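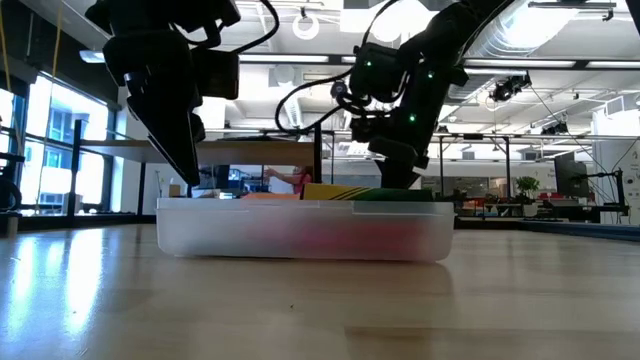 # The Table Room, Rafferty Building

**White bin on the long table.** Wide and shallow, with frosted sides and rounded lower corners. The yellow and dark green piece is lying flat above the rim on the right, and the low orange one is to its left.

The Table Room is on the second floor of the Rafferty Building in Cirndale. It is a shared workroom with 900 square feet of floor, used for sorting, packing and other table work. This page is for people who have booked space and want to know what the room is like before they bring their things up.

## The tables

The tops are light wood. They mark easily, so put a mat or a sheet of cardboard down before cutting, and don't drag metal boxes across them. Glue and paint are fine with a cover on the table. Covers are in the closet outside the door.

A table can be booked for a half day or a full day. Half days change over at 2. If you have the morning, please be cleared off by then, with your bins moved and the top wiped. If you have the afternoon, please wait in the hall until the table is free.

Long tables can be shared. When they are, each group keeps to its own end and leaves the middle for whatever bin both groups are using.

## The bins

The shallow bins are the ones most people ask for. A low wall lets you reach in from either side of the table, and flat goods can go in without being folded. The white plastic is translucent. Strong colors show through it as a blur, like the pink and red in the bin on the long table, but you will not be able to read a label through the side. Put labels on the outside, on the short end.

We switched to shallow bins from the deep Senness crates last winter. The crates were sturdy, but the things at the bottom stayed at the bottom. A few are still in the closet and can be used for heavy items or for carrying goods up from the loading door.

Some notes on filling them:

- Soft things go in first and flat things go on top.
- Nothing should stand so far above the rim that the next bin can't be stacked.
- Keep small loose pieces in a bag or a smaller box inside the bin.
- Anything with a sharp edge goes in a crate.
- Empty bins go back on the rack upside down.

Lids are available for the shallow bins but there are fewer lids than bins. Take one only if your bin is leaving the room.

## The shelf

The raised wooden shelf has black posts and runs along behind the work area. Flat things can sit on top of it while the table is in use. Leave the space underneath open. People work on the far side, and they need to be able to see and reach.

Do not store anything on the shelf overnight. Items found there in the morning are moved to the closet and kept until Tuesday, when the closet is cleared.

## The windows

The big window has a dark frame and looks across to the pale building next door. There is a lot of light on a clear day, which helps with matching colors. It can also make screens hard to read. The blinds are on a chain at the side and should be left up at the end of the day.

In September and again in early spring the low sun comes straight across the tables in the morning. If you are sorting by shade, pick an afternoon slot in those months.

The windows do not open. If you are using anything with a strong smell, book the ground floor room.

## Getting things in and out

The loading door is on the Flilcombe Street side. There is a short ramp and a bell. The freight elevator takes a cart or a stack of bins, but not both together. Carts are kept beside the elevator on the ground floor and should be returned there.

The front entrance has stairs only. It is fine for one person with a bag, but please don't carry full bins up that way.

Parking at the loading door is for unloading. Move your vehicle to the lot behind the building once your things are inside.

## Before you leave

1. Empty the bins you used and wipe them out with a damp cloth.
2. Check inside the bins for small pieces. Clips and buttons tend to collect in the corners.
3. Wipe the table with water only. Spray cleaner dulls the wood.
4. Take your own trash down to the ground floor. Cardboard goes flat in the blue cage.
5. Return covers to the closet, folded.
6. Sign the sheet on the back of the door.

If a bin is cracked, leave it by the door with a piece of tape across it. If a table wobbles, write the problem on the sign-out sheet and it will be looked at before the next booking.

## Bookings

Bookings are taken at the front desk or by phone on weekday mornings. Tell the desk how many bins you need and whether you will use the freight elevator. The room closes at 3 on the last weekday of the month for floor cleaning, and afternoon bookings on that day are shorter.

Lost items are held at the desk. Please describe what you are missing by color and size when you call.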